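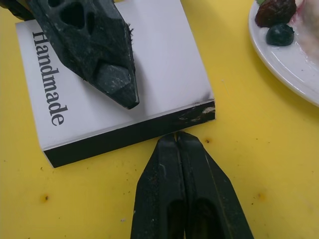 24th March

Saeed Karimi came by the lab with another bottle of the Westex water. He swears by it now. The label says pH 9.5 and promises it will "balance" you, and he has been drinking it since November for his heartburn. I asked whether the heartburn was gone. He said it was "different."

So I tested it. The strip went green, closer to 8 than 9, and the meter said 8.2 after I'd calibrated it twice. Tap water from our own sink gave 7.6. I would not pay extra for that gap. Manouchehr thinks the water picks up carbon dioxide once the cap is off and drifts down, and he may be right, but the bottle had only been open a few minutes and I can't see it falling that far that fast. I'd want to try a sealed one before saying so to anyone.

Even if the label were true, I don't see what it would do. Stomach acid sits down near pH 2 or lower. Going from 9 to 2 is seven steps and each step is a factor of ten, so a glass of this stuff hasn't got enough in it to matter. There's very little in it to do any neutralizing. A pinch of baking soda would beat it easily. I worked it through on the back of the Graststead order form, and Saeed looked at the numbers politely and took another sip.

He also left me a leaflet from the people who sell it. It has 12 testimonials and no measurements. One woman says her lemons taste sweeter. I don't know what to do with that.

Spent the rest of the afternoon on the Tomar samples, which were dull. 23 vials, all between 6.8 and 7.1, except one at 5.4 that I don't believe. I suspect the vial wasn't rinsed. Will run it again tomorrow with fresh buffer, if Manouchehr Shirazi hasn't used up the pH 4 again.

Need to order more strips. The cheap ones fade before I can read them.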